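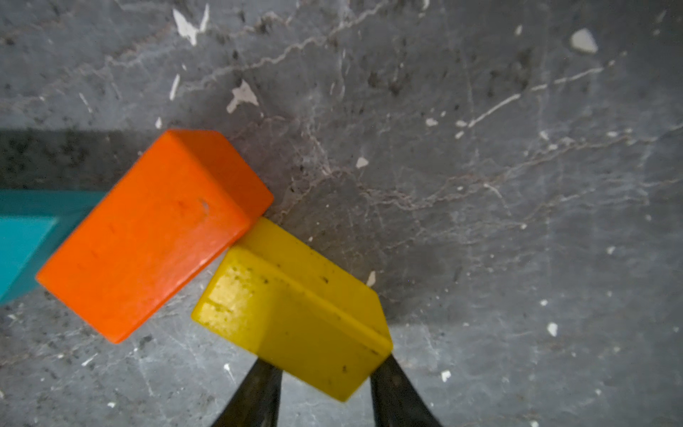
Wrist view, yellow block between the fingers, orange and teal next to it.

Derau open day data — README

Wrist camera recordings from the open day at Sikham, January 24, 2020. Painted wood blocks, concrete floor, visitors picked the color.

Contents
16 runs, 2 operators
9 with notes, rest to folow
notes.txt — short, read first

Known issues
Runs 2 and 5 share a start time, clock not reset. Floor not swept between runs. Teal often half out of view.

Use: free for teaching, please mention Derau.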